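Residents' Forum: Prollesholm House
Board: Dining Room and Shared Kitchen
Topic: Standard table setting, trays and mats

G_Swanson (Board moderator)
Posted Sun 1 December
Members are invited to comment on the proposed table setting for the dining room. The present proposal is as follows. Each place shall have one striped mat, laid flat, with one round dark plate upon it. The cream tray shall stand in front of the mat and shall be left empty until the cutlery is brought out. Comments will be received on this board for 15 days. 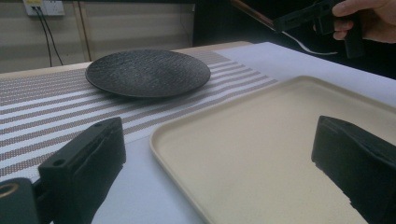
The proposal applies to evening meals only. Breakfast arrangements remain as agreed in October.
Greer Swanson

Testow13
I wish to record an objection to the tray. It is larger than the mat requires and leaves little space for a glass or a side dish. I would ask that trays be kept on the sideboard and used solely for carrying.

L_Imrie
I cannot support the objection above. Several residents prefer to take their meal to the lounge, and a tray already at the place spares them a second journey. I would add that the pale tray and the dark plate are easily told apart, a matter of some importance to those of us with poor sight.
Lorna Imrie

Cairns_East
May I enquire where the fork is to go? The proposal is silent on the point. My own preference is for cutlery to be laid on the tray and moved to the mat by the diner. Forks with the long reddish-brown handles take up a good deal of room beside a plate. 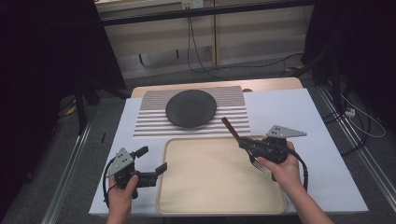
I would also request that the mats be laid with their stripes running the same way at every place. At the last supper for 13 they were laid in both directions, and the effect was untidy.

Testow13
The direction of the stripes is surely a matter for whoever lays the table. I maintain my objection to the tray.

G_Swanson (Board moderator)
The question of the fork is noted. The wording will be amended to read: "Cutlery shall be placed on the tray, handles towards the mat." Testow13's objection will be entered in full. Members wishing to support it should reply under this topic.

Cairns_East
I am content with the amended wording.

L_Imrie
I am likewise content, provided that the trays are wiped before they are put out.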